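Greton Evening Classes
Hospitality at Home and Abroad
Handout for session 6: Laying a place for a guest

Welcome back, everyone, and thank you for the lovely conversations last time, which I am sorry to say ran us well past the tea break. This evening we come to the table itself, and to the old question of what a guest reads in it before a single dish has arrived.

Most of us grew up with rules that we never saw written down. Forks to the left, knives to the right, blade facing in, and woe betide the child who put the spoon on the wrong side. These habits are younger than they feel. For a good part of European history a guest brought a knife along, shared a cup with a neighbour, and ate from a slice of stale bread. The matching set, bought for the household and laid out afresh for each person, came in slowly, and it reached the wealthy long before it reached the rest of us.

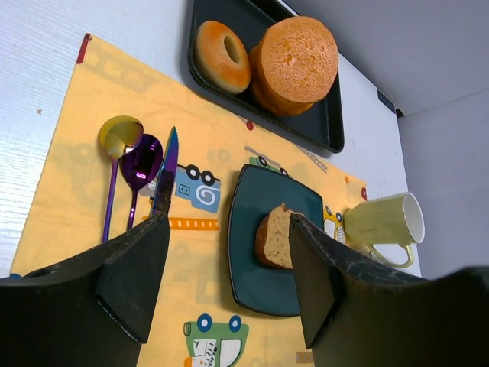
With the set came the worry about getting it right. Manners books sold very well to families who had a little more money than their parents, and I do think we should read them kindly — they were written for nervous people. Please look at the extract on page 112 of the course reader and mark any instruction that you still follow at home, even if you couldn't say who taught it to you.

We shall also talk about places where the hands do most of the work, and where the care goes into washing before the meal and into who is served first. A host there may be every bit as particular as a duchess with her fish knives, and a visitor can go just as badly wrong.

For next time, please write up to 300 words on a meal at which you were the guest and weren't sure what to do. Funny ones are very welcome! We'll spend the first 15 minutes reading a few aloud, but only if you're happy to share.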